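Turnstead Lever Padlock, Model 63

The Turnstead 63 is a six-lever padlock for gates, sheds, chests and tool lockers. It is made by Rirum on the same pattern as the older Darkus padlock, with a wider keyway and a drop cover over the keyhole. Keys cut for the Darkus will not fit.

The case is solid brass, 63 mm across, with a hardened steel shackle. The levers are brass with phosphor bronze springs. Each lock is assembled by hand and comes with 3 keys stamped with a code number. Keep a note of the code. We cannot cut a spare without it unless you send us the lock.

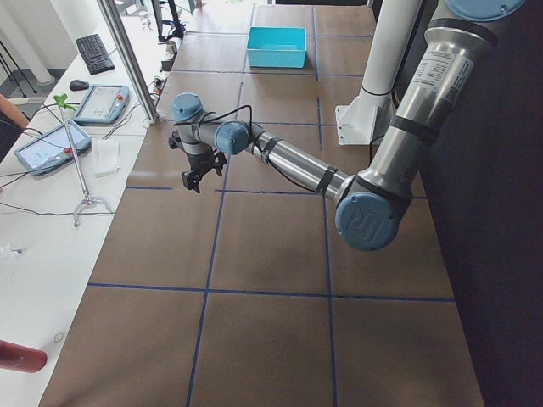
The key can be taken out only when the shackle is closed and the bolt is thrown, so the lock can't be left open with the key in your pocket. If you want the key to come out in the open position, ask for the F version when you order. The price is the same.

Keyed alike and master keyed

We can supply any number of these to one key. Master keyed sets go up to 37 locks per suite. Larger suites should be ordered in the Siliņa pin tumbler series, as the lever pack doesn't leave enough safe differs beyond that point.

Keyed-alike orders placed in November ship after the new year.

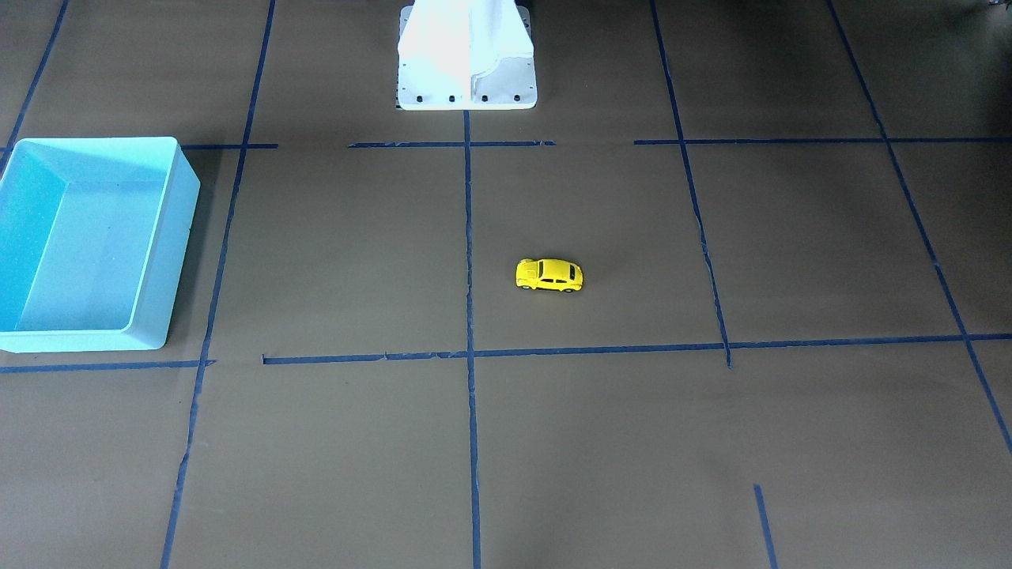 Care

Use dry graphite in the keyway twice a year. Don't use oil, grease or spray lubricant on the levers. They collect dirt and the levers will stick together. A drop of light oil on the shackle heel is fine.

If the key turns partway and stops, take it out, tap the case on a block of wood and try again. Do not force it. A bent key can be copied from its code, but a bent bolt means a new lock.

Weight with one key: 173 g for the short shackle version. The long shackle version is sold separately and has its own page.
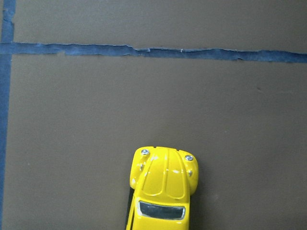
One buyer wrote to say the drop cover is stiff for the first few weeks and that a little graphite on the pivot cured it. The same buyer would like to see a chain version. We don't make one at present, but a chain can be fitted to the F version by a locksmith.

Related items
Turnstead 63 F, key removable when open
Turnstead 63, long shackle
Siliņa pin tumbler padlock
Darkus replacement keys, cut to code
Dry graphite, puffer tube
Brass hasp and staple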